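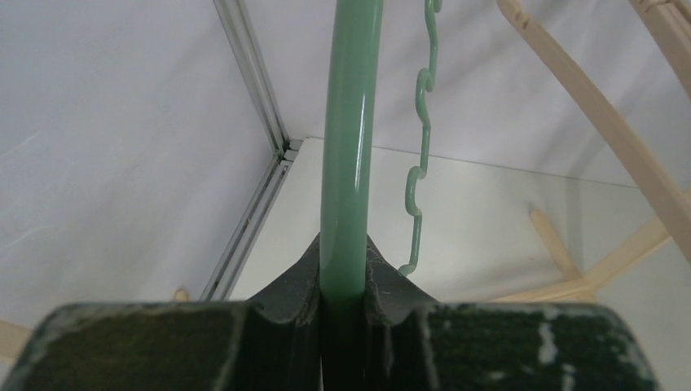
July, 2 pm. Mixing notes, Owino record, track 4

Mwende's guitar takes from the Tollatville session are all in the project now. Josphat tuned the drum edits overnight and left the room mics out of phase with the overheads, so I flipped them and the snare has its body back. Check the other songs for the same fault.

Tempo map is fixed at 114. The intro still pulls ahead by a hair where Imtiaz comes in on the bass, but it suits the song and I've left it.

Main job was the lead guitar tone. Cut 2 dB at 221 Hz on the rhythm bus and the lead sits forward without any level change. Tried the Lovon spring on the solo, too bright. Went to the Dister plate with 20 ms pre-delay and a darker return. Keeping that for now.

Akinyi's backing vocals: the second chorus has a click on the word "harbour", in all the doubles. Probably a bad edit at the crossfade. Asked Idrisa to pull the raw files. 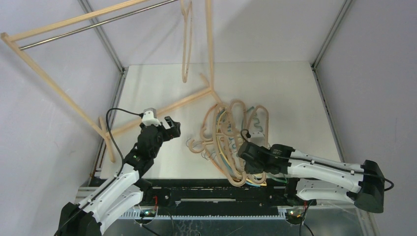

Clothes hangers, clothes rack and the two arms.

Still to do
Print the instrumental and the a cappella at the new tempo map.
Reamp the DI for the bridge, small combo, ribbon a bit off centre.
Send Mwende a rough without the bus compressor. She found the last one squashed and I agree with her on the verses.
Label the session drives properly. Two of them just say "guitar".

5 pm. Idrisa found the raw vocals. Click isn't on them, so it's our edit. Redoing it tomorrow.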